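Home | Reviews | Garage Gear | Contact

Clernance Trickle Charger: A Winter With It
By Desta Moges, April

My old wagon sits a lot now that I walk to work in Dalldale, and every winter the battery sulks. My neighbor Gaetano lent me his Clernance charger, and within 11 days I'd gone and bought my own (sorry, Gaetano, yours is on the porch!).
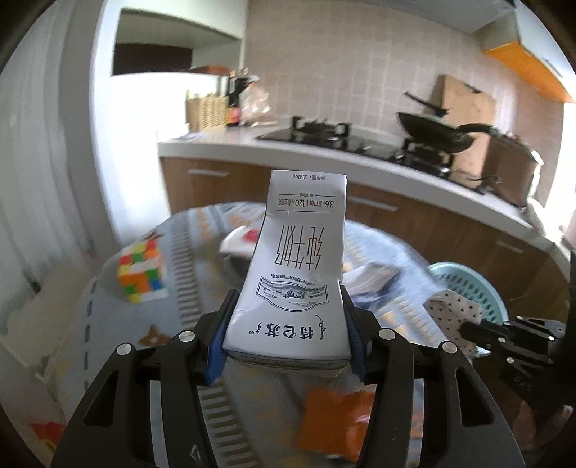
The clamps grip well, even on my grubby terminals, and the cord reaches the outlet with plenty to spare. I paid $35 and I'd pay it again. My one grumble is the green light, so bright it lit up the whole garage at night until I put a bit of tape over it.

We use cookies to improve your visit. Accept | Settings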